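Prirkon Housekeeping Manual
Section 8: Cleaning Tiled Floors in Narrow Enclosures

8.1 Purpose

This section sets out the procedure for cleaning tiled floors by hand in spaces too narrow for a mop. It applies to shower rooms, changing cubicles and paneled recesses at the Skadach and Plonura buildings. Open floors are covered in Section 4.

8.2 Materials

Two floor cloths, laundered and dry
One bucket of warm water
Neutral floor cleaner, diluted according to the label
One soft hand brush for grout
One warning sign

Note: Cloths are assigned by color. Red cloths are reserved for floors and must not be used on panels, basins, door handles or seats.

8.3 Preparation

1. Place the warning sign at the entrance to the enclosure.
2. Remove mats, bins and any other movable items.
3. Pick up hair and loose dirt with a dry cloth, beginning in the far corner.
4. Check the tiles for cracks or raised edges. Report any damage before wetting the floor.

Caution: Never mix the floor cleaner with bleach or descaler. Harmful fumes may result.

8.4 Cleaning

1. Dip a clean cloth in the diluted cleaner and wring it out until it no longer drips.
2. Lower yourself to a stable position facing the far corner. Staff who find it difficult to crouch or kneel should ask for a long-handled pad.
3. Wipe along the base of each panel first, then work back toward the entrance in short, overlapping strokes.
4. Use the hand brush on stained grout lines – lightly, and in the direction of the joint.
5. Rinse the cloth often. Change the water when it becomes cloudy.
6. Go over the floor once more with the second cloth and plain water.

Keep one hand open on the tiles for balance and bunch the cloth in the other, so that firm pressure can be applied in the corner.

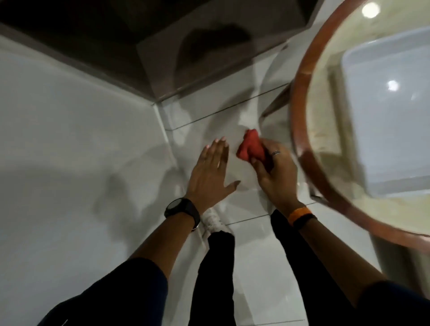
Jõgi writes that the bunched cloth works well on flat tile but tends to miss the joint under the panels, and suggests folding it over a fingertip for that last strip. This method is accepted, provided that the cloth is not forced into the sealant.

8.5 Drying and Reopening

1. Leave the enclosure open until the floor is fully dry.
2. Return mats and bins to their places.
3. Remove the warning sign.
4. Place used cloths in the floor-cloth laundry bag. Do not hang them over panels to dry.

Note: Used floor cloths are washed separately from all other linen. Replace any cloth that has frayed or that still smells after washing.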